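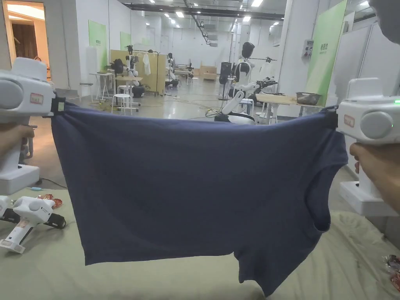

Household Forum > Laundry and Linen > Folding T-shirts on the bed: what is everyone doing?

cbarajas
24 September 2019
I have folded T-shirts on top of the bed for most of my adult life and they still come out like samosas. The navy ones are worst, as every crease shows. I hold them up by two corners, give them a shake, lay them down, and by the second fold one side has wandered off. Is it me or the mattress?

Rutilio_R
It's the mattress. A bed gives under your hands, so every time you press, the cloth slides into the dip. Use a table.

cbarajas
The table has a jigsaw on it. It has had a jigsaw on it since July.
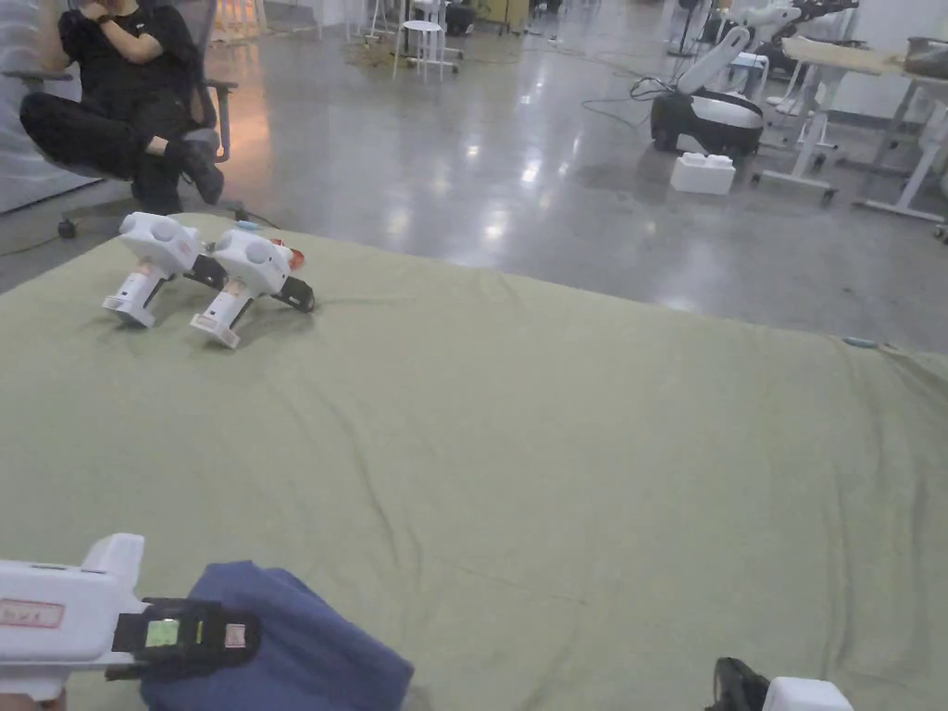
And before anyone says smooth the sheet first, I do smooth the sheet. Green fabric, very nice, creases if you look at it. Then I put a crumpled shirt on top and have two sets of wrinkles to argue with.

natalia.q
Disagree with Rutilio. I've done every wash on a bed for years, kids' stuff included. Lay it face down, sleeves in, sides in, then up from the hem. Pull the sheet tight at the corners before you start and don't press, just stroke.

Rutilio_R
Stroke. Right.

natalia.q
My drawers shut, Rutilio. Do yours?

h_montes
I bought the Varik folding board. It works, if you own exactly one size of shirt. Mine now lives under the bed, where it is very flat.

cbarajas
Tried Natalia's way last night. Better! Sides in before the hem was what I'd been getting wrong. It came out as a proper rectangle, a bit fat at the collar end.

Rutilio_R
On a table it wouldn't be fat at the collar end.

Estrella O
Pinch the shoulders when you pick it up, Consuelo, not the hem. The collar hangs straight and you lose most of the lump. Also clear the bed first. I once folded a sweet wrapper into my husband's work shirt and he wore it all day.
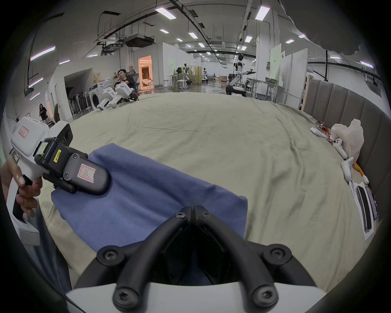

Similar threads
Fitted sheets: has anyone ever managed it? (228 replies)
Rolling v folding for small drawers (82 replies)
Navy fading to grey after a few washes (100 replies)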